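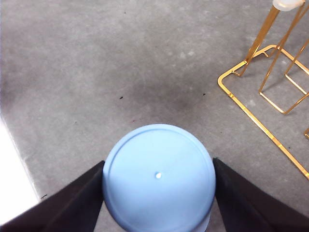 Stop Stacking the Blue Cups

I want to make a case against stacking cups. The case is small and so is the subject, but I have had the argument in four kitchens now and I would like to write it down once and be done with it.

The usual way to put away plastic cups is to nest them. You turn one over, drop the next on top of it, and keep going until you run out. It takes up very little room and it looks tidy. Most people I know do it without thinking, and I did it too until we moved into the apartment on Siregar Street, where the kitchen has one cupboard and a short counter.

What changed my mind was smell. A cup that goes into a stack with a little water in it stays that way. The cup over it works as a lid. By the next evening the inside has that flat, closed-up odor that plastic gets, and you end up washing a clean cup before you can drink from it. Do that every night for a winter and you have washed a lot of clean cups.

The second problem is sticking. Tapered cups slide into each other a bit further than they need to. Pull on the top one and you get two. Ribbed sides help with grip but they don't help much with this, at least with the ones I have owned. My son used to carry the whole stack to the table because he couldn't get one loose, and then he'd leave it there.

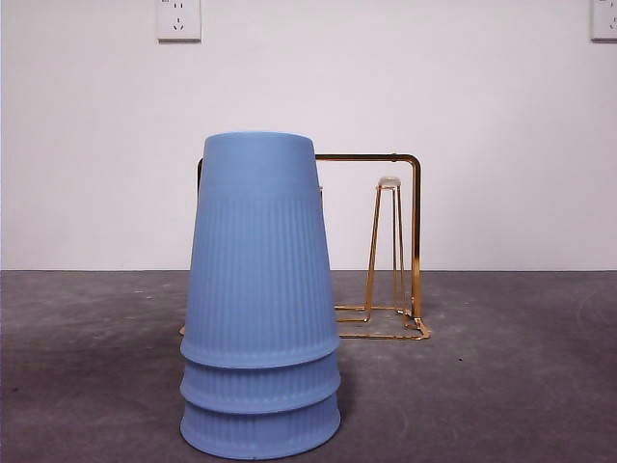 What a rack does

A rack fixes both of these. Each cup gets its own place, upside down, with air under the rim. Water runs out and the cup is ready when you want it. You take one and you get one.

I know the objections. Asanka Dissanayake, who edits this page and has a very small kitchen, told me a rack is "a stack that takes up three times the space." She has a point about the space. A stack of three has the footprint of a single cup, and a rack with three cups on it needs a good stretch of counter. If you own 12 cups, I wouldn't try to hang all of them. Hang the ones you use every day and put the rest in the cupboard, nested if you like, once they are fully dry.

That last part matters. I have nothing against nesting a dry cup. My complaint is with nesting as a way of finishing the dishes, when the cup has been out of the sink for a minute and you just want the counter clear.

The other objection is that racks are ugly. Some are. The white coated ones rust at the joints and leave orange marks on whatever is under them. But thin wire in a gold finish looks fine to me, and blue cups look good on it. I would leave a rack like that out when company comes. 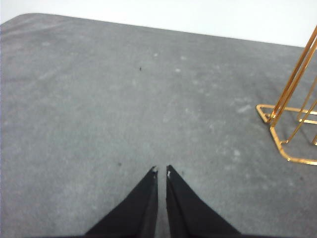
By Sorin Dervishi
Home and Kitchen, 25 Mar 2018

A few things I have learned about buying one. Look at the base before you look at anything else. A light rack with a narrow base will tip when you take a cup from the end, and you will take from the end more often than you think. Check the height against your tallest cup, because the rim should clear the bottom wires. A handle across the top is worth having if you wipe your counters every day, as I do — you can lift the rack and move it with one hand.

Don't pay much. I have seen racks in design stores with a price that made me put them back down, and they held the same number of cups as mine. 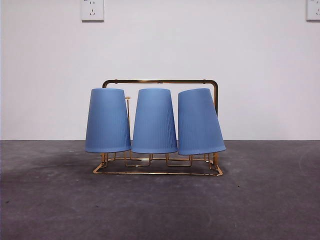
Expect the cups to hang a little crooked, too. Plastic ones are light, and they lean if you put them on in a hurry. I used to straighten them and I've stopped. A cup that leans still drains, and pushing it back with one finger takes less time than rinsing it again.

Where you keep the rack is mostly a matter of reach. Ours is to the left of the sink, with a folded towel under it for the first hour after dinner. Then the towel goes over the oven door and the rack stays put. In December, when my wife's family stays with us, the cups go around so fast that they hardly have time to dry, and I still prefer hanging them to building a tower that somebody has to pull apart at breakfast.

If you are not ready to buy anything, try it with a cooling rack for a week. Set the cups upside down on it overnight, side by side, and leave the stack for the cupboard. Then smell the inside of one in the morning.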